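Mixing simulated episodes with real ones for a two-arm kitchen task: how much is too much?

Kadri Ots
Hello all. I am collecting demonstrations for a two-arm setup which must move fruit and vegetables between a plate, a basket and a cutting board. On the real bench I have 70 good episodes, and it took me most of December. In the simulator I have 1825, because there I can change the positions and colours without touching anything. When I train on everything together, the policy works well in the simulator and poorly on the bench. The arm arrives at the object a little too high and closes on air. Should I throw away part of the simulated episodes, or only weight them less? I would prefer not to lose them, as the labels are clean.

Bellamy
Weight them. Start with half of each batch real and half simulated, whatever the totals are, and see if the height problem goes away. Also check the camera height in the simulator against the real one. Mine was wrong for a month and I blamed the data the whole time.

Zirka
Just collect more real ones. 300 is minimum in my opinion.

Flemolham
I agree with Bellamy about the batches, but I want to add something about the episodes themselves. Please look at what the second arm is doing while the first one works. In my first set one arm was always parked in the same place, and the policy learned that a moving neighbour never exists. Now I record one arm at the fruit while the other waits over free counter, and I swap the roles in the next episode.

Second, keep things in the view that are not part of the task. A basket or a bowl near the edge is useful, also when it is only partly visible. If every episode has a clean counter, the real kitchen will be a surprise for it.

Third, do not delete the failed grasps. Put them in a separate folder with a short note. I kept 100 of them and they helped me to find that my gripper closed too early on round objects, pears most of all.
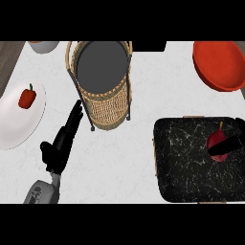
For the height error I would compare the fingertip position at the moment of closing, in both sets, before you train anything again. It takes one evening and a small script.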